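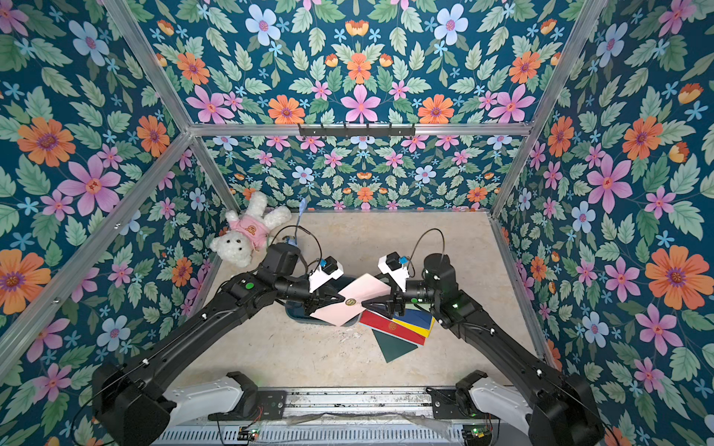

Section 7 covers the grip-release fault on the Lerkon two-arm bench cell, software build 1123 and later. Read it before you try the two-handed paper task again, even if the last run looked fine. The fault shows up when both grippers hold the same thin object, such as an envelope spanning the gap between the two wrists, and one side gets an "open" command that the other side never hears about. The quick-start card calls this a "momentary sync warning." We don't agree with the card. On our bench the warning stayed up until someone cleared it by hand, and by then one arm was still pulling.

## 7.1 What the fault looks like

The controller log shows code 257 on one arm and nothing on the other. Status lights are no help. They can stay green on both arms through the whole event, so don't treat green as proof that the pair is in sync. Check the log.

You may also notice one of these:

- One wrist keeps creeping outward after the move is marked complete.
- The paper bows, wrinkles, or tears near the fingers.
- The screen reports "grasp OK" for a gripper that has nothing in it.

The last one is the most common and the easiest to miss. As far as we can tell, "grasp OK" means the fingers reached the position they were told to reach. It doesn't mean they are holding anything.

## 7.2 Stopping safely

**CAUTION: Do not reach between the wrists while code 257 is active. A gripper that looks stopped may still have a move waiting.**

1. Press the stop button. Do not use Pause on the screen. Pause holds the arm where it is and keeps the queued move.
2. Wait until both arms have stopped moving.
3. Support the upper links of each arm from outside the cell before you cut motor power. The arms have no brakes and will sag.
4. Cut motor power to both arms, left first. Leave the controller on or you will lose the log.
5. Lower the arms to the floor of the cell.
6. Open the fingers by hand, one side at a time, and take the object out.

> **Note:** Keep loose cables clear of the elbows while you lower the arms. A loop that sits fine during normal motion can catch on the way down.

## 7.3 Finding the cause

The supplier's help page lists low grip force as the cause and tells you to raise it. Tomás Brophy tried that here in August and got the same fault with a more badly creased envelope. Leave grip force at the factory value until you have worked through the steps below.

1. Save the log to a drive. Restarting the controller erases it.
2. Find the first 257 entry and note which arm it belongs to.
3. Compare the time of the last command received by each arm. A gap of more than 21 milliseconds points to a timing problem. A smaller gap points to wiring or the fingers.
4. For a timing problem, go to 7.4.
5. For wiring, turn off all power and reseat the connectors at each base board. Look for pulled or nicked wires where they leave the board.
6. For the fingers, check that each pair closes evenly along its full length. Bredent finger pads wear at the tip first. Replace them as a set.

Do not swap the left and right boards to "see if the fault moves." They carry different settings, and the cell will start up with the arms mirrored.

## 7.4 Resetting the pair

1. Clear the cell floor completely, including folders, trays, and anything soft that was put in as clutter.
2. Restore power to the left arm, then the right.
3. Choose **Service > Pair arms > Full**. The Quick option clears the message and, in our tests, changed nothing else.
4. Stay outside the cell while both arms travel to home.
5. Run the hold test with a plain sheet of paper. Both grippers should release only when both have been told to.
6. Repeat the hold test 3 times. One clean pass tells you very little with this fault.

If any pass fails, leave motor power off and tag the cell out of service.

## 7.5 About the update

The Urnine patch notes say the fault is "resolved." The first Ní Mhurchú test cell logged it again after the patch, with fewer warnings on screen. Install the patch if you like — it does fix the clock display — but keep using 7.2 and 7.3 as written. We will change this section when a cell has run the two-handed task through a full service period without a 257 entry.

Section last revised February 2026.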